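Cirkemholm Kart Circuit: Frequently Asked Questions

Who can drive in the open practice?
Everybody who holds a valid club licence can drive. If you have no licence yet, you can take the short course at the track, and it is valid for the whole season. The next course is on 7th March.

How long is one session?
One session is 30 minutes on the track. Please be in the pit lane early, as the gate closes when the first kart goes out. The lap counter starts at the white line after the Dultari bend and not at the pit exit, so your first lap will always look too fast.

Can I bring my own kart?
Yes, but it must pass the technical check. We measure the width, the brakes and the noise. Karts with a Paucar engine need also the older type of silencer. 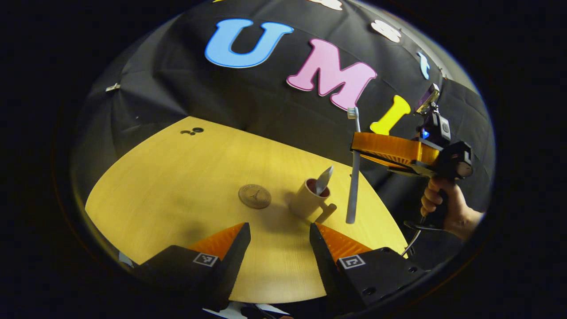
One driver wrote to us that the check took longer than his whole practice, and he asked if it could be done the evening before. It is possible from April. Bring the kart to the Uka hall before closing time and it will get a sticker with the number of your session.

What happens when it rains?
We drive also in rain. You need wet tyres, and you can rent them at the desk. The session is stopped only when there is standing water in turn 6.

Can I change my race number?
You can change it 2 times in a season. Numbers with four digits, like 3094, are for guest drivers only.

Do I get my money back if I cannot come?
If you cancel before the day of the session, you get the full amount back. On the same day we can only move you to another session, if there is a free place.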